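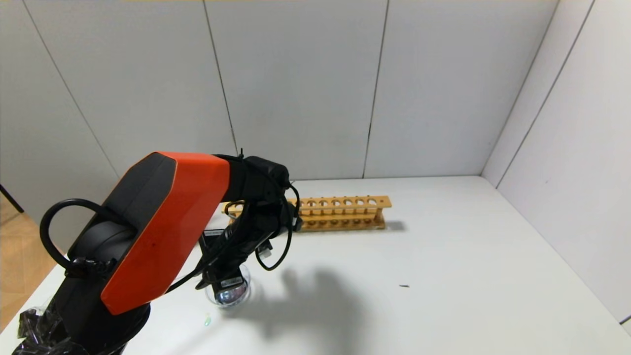
# How to set up a film screening with an embassy or cultural office

Embassies and cultural institutes often lend films and help pay for subtitles, but they need time and a clear request. These steps are for small venues and clubs putting on a documentary or feature from another country.

## 1. Write to the right desk

Look for the cultural section on the embassy's website. If there isn't one, write to the general address and put "Cultural event request" in the subject line. Keep the email to one page and include:

- the title, director and running time
- the venue and number of seats
- two possible dates
- what you are asking for (film rights, a speaker, publicity)

Allow at least 38 days for an answer. Requests sent in December usually sit until the new year.

## 2. Clear the rights

An embassy's support does not cover the license to show a film in public. Ask the distributor for a one-time, non-theatrical license and get the price in writing. For our last evening we paid 900, subtitles included. Check whether the license allows you to sell tickets.

## 3. Test the file

Play the whole film in the room, with the sound at show level. Check the subtitles from the back row.

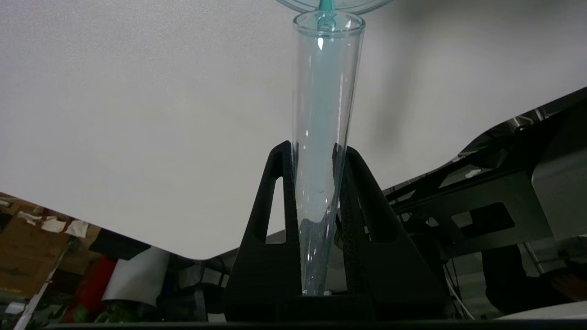 *Glass tube in a black stand.*

## 4. Invite the guests

Send the embassy a draft guest list and ask who will attend from their side. Confirm the spelling of names and titles before you print anything. Reserve seats near the aisle for speakers, and tell them how long they have. Five minutes each is enough.

## 5. Run the evening

Open the doors 30 minutes early. A simple order works well:

1. Welcome from the host
2. Remarks from the embassy
3. Film
4. Questions from the audience, 17 minutes at most

## 6. Follow up

Within a week, send a thank-you note with the attendance figure and a few photos. Ask guests for permission before you post their pictures. If a local paper covered the event, attach the article.

Angeliki Bakalis
Last updated 25 July 2021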